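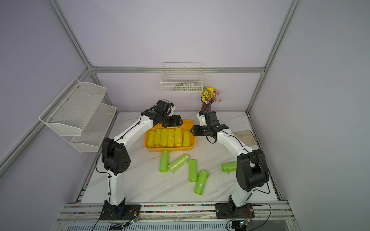
Plastic-wrapped rolls and an orange-yellow tray.

Soft plastics: the new rules, such as they are

From May the council will take soft plastic from the kerb, and every household in Drekdale should by now have had a leaflet saying so. If yours went straight into the paper recycling, you are in good company, and you have at least shown you understand one part of the system.

The leaflet folds out to the size of a road map and is harder to follow. We have read it twice so that you don't have to, and rang the helpline about the parts that disagreed with each other.

You will get a roll of purple bags. Soft plastic goes in a purple bag, the purple bag gets tied, and the tied bag goes on top of your blue bin on recycling day. It does not go inside the blue bin. If the lid won't shut and the bag slides off into the hedge, the helpline's advice was to put it back on the bin.

What counts as soft plastic is anything you can scrunch in your hand and which then slowly unscrunches. Bread bags, the film off a pack of kitchen roll, crisp packets, frozen pea bags, the wrapper from around all the other wrappers. Cling film is a yes on page one and a no on page 2. The helpline says no. Carrier bags are fine, though anyone in this village who owns fewer than forty of them under the sink, kept for a purpose not yet revealed, is welcome to write in.

Things should be clean, dry and empty. Clean means a quick rinse. Several readers have asked how you dry a bread bag, and the answer seems to be that you peg it on the line with the socks and let people think what they like. There were three doing nicely in Chapel Row last week.

Crinkly foil that looks like plastic is a no, and crinkly plastic that looks like foil is a yes. We asked how to tell them apart and were told about the scrunch test again.

Bubble wrap is a yes, once popped. We see no hardship in this.

The new lorries are run by Tikeck, who took over the contract in the spring and still have trouble finding the top half of Mill Lane. They have 874 addresses on their list for the parish. By our reckoning at least 11 of these are garages, and one is the bus shelter, which has been sent its own roll of purple bags. It has used them rather better than some of us, as somebody has been putting crisp packets in the first one. If your house is not on the list, ring the number on the leaflet and have your postcode ready, along with a sandwich.

Collection starts at 7am. Please don't put bags out the night before. They weigh nothing, and the wind comes down the valley as it always has. When the trial ran at the bottom end of the village, 245 households took part and most of their bread bags finished up along the fence at the football field, where they could be admired from the road for a fortnight. A brick works, but the crew are not allowed to lift bricks, so it needs to be something lighter. Tucking the knot of the bag under the bin lid has been found to do the job in all but a proper gale.

For anyone who would sooner not wait for the lorry, the collection box by the tills at Usmani Stores is staying put. It takes the same things as the purple bags, plus cling film, for reasons we have given up asking about. It does not take batteries, and it certainly doesn't take what was left in it over Easter.

Spare bags can be had from the library desk during opening hours, one roll per household. If you run out before then, the leaflet says any clear bag will do. The helpline says it won't. We would use a clear bag and look confident.

Next month: the garden waste permit, its sticker, and which side of the bin the sticker goes on. Letters on this or any other bin matter can be dropped through the newsletter's door as usual, preferably not in a purple bag - last month's was collected.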